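"They told us the file was closed, and then they told us there was no file"

A former court reporter on four months in detention, a release nobody would put in writing, and why she doesn't trust the inquiry

22 Apr 2022

She asks for two things before we start. Her name stays out, and so does the name of the town she lives in now. The paper she worked for, the Prascombe Courier, can be mentioned, because it closed last year and, as she puts it, "you can't arrest a newspaper that has already been sold for parts."

She covered the courts in Prascombe for nine years. In July she was picked up outside the district courthouse with a notebook and a bag of sandwiches, and held for 107 days under a public order law that had until then been used mostly against people who blocked roads. She was never tried. I have read the release slip she was given. It carries a stamp and a signature that can't be made out, and it cites no decision by any judge.

The government says her case is now part of an independent review of press detentions. I came to ask her whether that makes any difference.

"Independent of what?" she says. "Ask them that. I did, and I got a letter back thanking me for my interest."

What the review is looking at

The review was announced after a press freedom group, Giraldo Watch, published a list of 78 reporters, editors and photographers it says have been held without charge. The interior ministry disputes the list, and says several of the people on it were detained for reasons that had nothing to do with their work.

She doesn't wave that away. "Some of those cases are messy. I know one where the man did owe money, a lot of it. I told Giraldo Watch so and they kept him on the list anyway. I think that was a mistake, and I think it hands the ministry an excuse."

It is an unusual thing to hear from someone whose own case depends on that list being believed. I put this to her and she shrugs. "I reported on trials. If a witness is wrong about one thing, the other side will talk about it all day."

Her own file, she says, has moved three times. First it was with the district prosecutor, who said it was closed. Then a clerk in the same building told her lawyer that no file had been opened in the first place. In the latest letter it is "under consideration," with a reference number that belongs, her lawyer found, to a property dispute.

The ministry didn't answer my questions about the reference number. A spokesman sent a statement saying that all complaints are handled "with full respect for procedure."

Inside

She talks about detention flatly, and mostly about boredom. The place was called Rullero, a former customs depot on the ring road. She shared a room with five other women, none of them reporters. One was there over a bakery license.

"People want me to say I was beaten. I wasn't. I was asked the same questions by men who hadn't read my articles. They had the headlines on a sheet of paper and that was all. I wrote 229 court reports for that paper and they asked me about four."

Were they the four she would have expected?

"Two of them, yes. The other two were about a stolen tractor."

I ask how she can be sure it was about her reporting at all, given that nobody ever charged her. She takes the question seriously. "I can't be sure. That's what being held without charge does. I have to guess at the reason, and then you have to decide if you believe my guess."

The money

In the winter, former detainees were offered a one-off payment of 4000 in the local currency, on condition that they sign a statement saying they had no further complaint. She has a copy of the form. It runs to a page and a half, and the word "journalist" isn't in it.

She didn't sign. Several people she knows did, and she won't criticize them for it. She is less gentle about the foreign foundations that have taken up the cause. The Trarora Fund flew her to a conference, gave her a panel slot of six minutes and asked her to keep it hopeful. "I said I'd keep it short."

She now does bookkeeping for two small shops and writes nothing for publication. She has been asked to testify to the review in closed session, with no transcript. She hasn't replied.
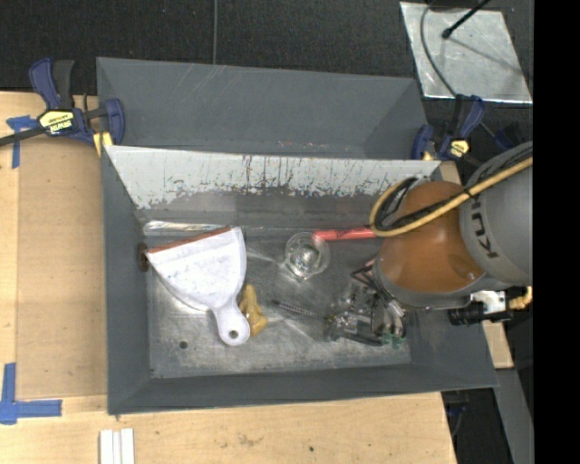
What would change her mind

I ask what the review would have to do before she would take part.

"Publish the terms. Say who picked the members. Let me bring my lawyer, and let me have a copy of what I said." She thinks for a moment. "And the name of whoever signed my slip. I'd like to know how to spell it."

Does she expect any of that?

"No. But you asked what it would take."

The review is due to report to the ministry. It has not said whether its findings will be made public.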